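Let Them Tidy the Bathroom First

by Elżbieta Duda
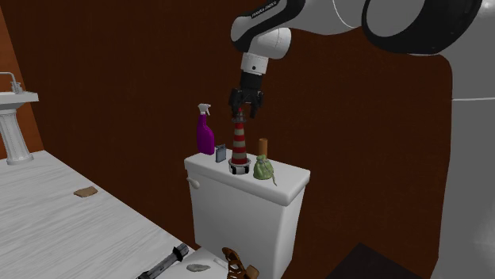

I have been helping with the summer robotics club at the Hidberg library for four years now, and every July somebody's parent stops me in the hallway, very kindly, and asks when the kids are going to get to the real robots. I always say something vague and cheerful and then lie awake composing the answer I should have given. So this is that answer, and I apologize in advance for the length of it (my sister says I could turn a grocery list into a novel, and she has seen my grocery lists).

What the parents mean, I think, is the kind of robot that rolls across a gym floor and knocks over another robot while people cheer. I love those! I went to the Gilero regional this spring and shouted myself hoarse along with everyone else. But our club spends its summer in simulation, on a row of library computers, and the project this year is clearing off the top of a toilet tank.

When Ibsa Ayele, who runs the club with me, first suggested it, I laughed, and then the kids laughed, and then we all got stuck on it for weeks. The job sounds like nothing. There is a tank lid with the sort of clutter on it that any family would recognize, a purple spray bottle and a little pouch tied in a knot and a striped lighthouse that looks like it came home from somebody's beach vacation, and the arm has to pick one thing up without making a mess of the others. A four-year-old could do it. Most of our teenagers could not get the arm to do it for quite a while, and I would like to make the case that those were the best afternoons we had.

Take the lighthouse. It is wide at the bottom and comes to a narrow tip, and the arm we use in the simulator has a gripper with two fingers. The first team brought the gripper straight down from above with the fingers open on either side of the tip, which is just what I would have done, and then they stopped and had a long argument about how far down to go before closing. Go too low and you are into the wider part of the cone, and the angle of the sides starts to matter. Stay high and you have hardly anything to hold. One girl went and got a traffic cone from the parking lot and made everybody try lifting it with two fingers, at the top and then farther down, and that settled more than any lecture of mine would have. I can't remember when I last saw a group of fourteen-year-olds care so much about a cone.

Then there are the neighbors. It's easy to think about the thing you want and forget the things beside it, and I say this as a person who has sent an entire shelf of spices into the sink reaching for the salt. The team that took on the pouch had the orange tube right behind it to worry about, and they had to plan the whole approach around something they had no interest in picking up. They complained about this a great deal. They also drew some very handsome diagrams.

Now, I do hear the other side, and I want to be fair to it. A picture on a screen doesn't smell of hot motors. You don't get to hold a wrench. A simulator is a polite sort of place, too, and friction in there is only as stubborn as somebody decided to make it, so a grasp that works on the screen may not work on a real tank lid. Ibsa, who used to fix packing machines at Mulus, brings this up at every meeting, and he is right to. We told the kids the same thing on the first day and we try to keep telling them.

What I would say back is that a club like ours has to count its pennies. The kit that the Grabowska school club bought last year was wonderful, and 3 students at a time could get their hands on it while the rest sat and waited for a turn. On our side of town we had 68 kids sign up, and all of them could crash an arm into a sink on the very first afternoon. They did, too, with great joy, and then they reset it and tried again. I believe in the trying again more than I believe in any piece of equipment. A child who is afraid of breaking an expensive thing moves it carefully and learns slowly, and a good many of the shy ones won't ask for a turn at all.

I also happen to think housework is a fine subject for young engineers, and a more honest one than knocking things over. If these machines are ever going to be any use to my mother, who is 80 and can't bend down the way she used to, then someone will have to care about spray bottles and sandals and whatever that is on the counter. It might as well be the people who are going to have to live with the results. One of our boys told me he had started looking at his own bathroom differently, and his mother told me he still hasn't cleaned it, but I'm counting it anyway.

So if you stop me in the hallway this week, I'll send you in to sit beside your child for ten minutes. Ask to see the lighthouse. Ask why the gripper comes in from the top, and be ready to stay a while, as they have opinions. We're in the back room until five, and there are usually cookies if you get there before Ibsa does.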